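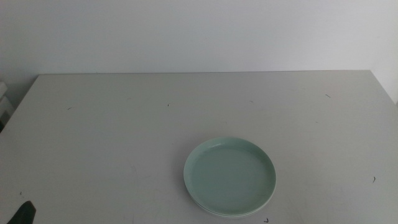
I bought the Trenano folding table in November, after my old one became too shaky for dinner. It cost 222 dollars at Satti, and the delivery came on a Tuesday, one day earlier than they promised.

Assembly took me 80 minutes alone. The instructions from Trenano are only drawings, and step 7 shows the bolt from the wrong side — I had to take one leg off again. The tool in the package is too short, so please use your own. 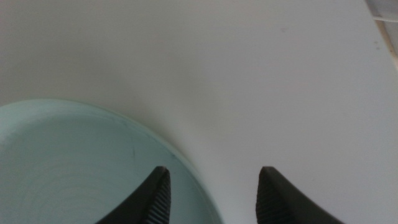 Light gray top, with a mint-green bowl.

After three months I am mostly satisfied. Coffee wipes off easily if you do it the same evening. The legs make a small noise when I write by hand, and I did not find how to stop it. My previous table, from Estier, was quieter but much heavier to carry.

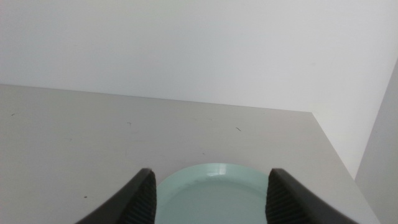 Can one person fold it?
With some practice, but the second lock is stiff and it is easier with two.

I give it four stars from five. For a small apartment I would buy it again at this price.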